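Equipment > Benchtop automation > Two-arm benches

The Timano two-arm bench from Adside

I get asked the same thing every week by somebody on the phone: can it do the washing up yet? No! Sorry. But I'd like to tell you what it can do, because I think that's more useful than another page of big promises, and because I've had one of these under my nose for long enough to have opinions.

The Timano is a pair of jointed arms with a two-fingered gripper on each, fixed to a rail along the back of an ordinary-height table. You bring the table (we can supply one if you'd like, the Craddock in wood is the one most people pick) and we bring everything that bolts to it. It's meant for light, fiddly, repetitive jobs. Picking things up, turning them round, putting them where they should go, then doing it again while you get on with something else.

Drives are a good place to start, and it's the job I give to anyone who comes in for a try. Three hard drives on a mat, nothing lined up, and the arms have to lift each one and set it down in a stack or a tray. A child of four could do it. For the machine it's a proper bit of work: a drive is flat, it's slippery at the edges, and if you come down a touch too low you're pushing the mat about instead of getting your fingers either side of the case.
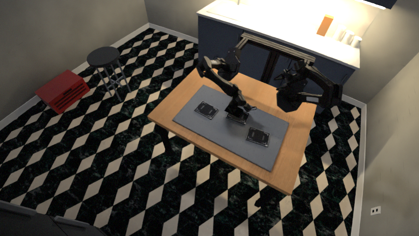

I'd say black on black is still the thing that catches it out most. Dark case, dark fingers, a shadow over the lot, and the software has to work out where one stops and the other begins. We've had far better results since Celmont changed the grip software in October, and a plain mat in a colour that isn't black helps no end. Do use a mat! I've seen people skip it and then ring me up about scratches.

So, kitchens. We like to run the Timano in rooms that look like somewhere a person would stand, with a worktop and cupboards and a few cups about, as sooner or later everyone wants to know how it would cope at home. My answer is that it'll move a cup from here to there if the cup is where it expects and there's nothing in it. Wiping down, no. Putting shopping away, not in any way I'd want to watch. A dishwasher rack is a horrid thing for a gripper, all those prongs, and wet glasses are worse. Give it a few more years.

The shop floor and the lab bench are another matter, and that's where I'd spend the money today. Anything that comes in the same shape every time and sits in a holder is well within reach. Well plates are the obvious one. Same outline, same rim, clips to hold them still, letters along one edge and numbers down another so that the software (and you) can tell which way round it's sitting.

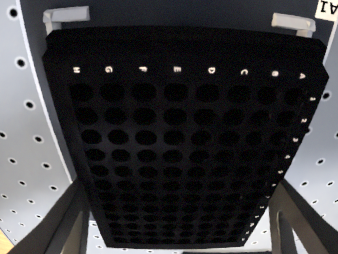
Which way round matters more than people expect, by the way. If you're standing on the far side from the operator then A is where you'd look for H, and I've lost a whole morning to that with a perfectly healthy machine. Decide at the start which corner is A1, write it on a bit of tape, and stick the tape to the table. Vernon Fortin in our workshop now does this on every bench before it goes out and we get a lot fewer puzzled emails.

What I wouldn't promise you is the bit with the liquids. The Timano will carry and place a plate nicely, but filling wells is a job for a proper pipetting head, and we don't sell one. Happy to tell you who does.

A few facts for those who like them. Each arm lifts up to 12 newtons at full stretch, so think small parts and not toolboxes. The rail comes in one length and takes both arms. Setting up takes me 25 minutes if the table's level and a good deal longer if it isn't, so please check the table! Finger pads wear and we suggest new ones after 2,500 picks, sooner if you're handling anything with sharp edges. They pull off and push on, no tools.

Hire is £200 a day with the rail, both arms and a mat, and I'll come and set it up myself if you're near enough. For buying, ring and tell me what you want to pick up. I do mean that, send me one of the actual parts if you can. I'd much sooner try it on our bench and tell you it's no good than have you find out after delivery.

Spare pads, mats and plate clips are on the accessories page. Left and right pads are different, so check the letter moulded on the back before you order.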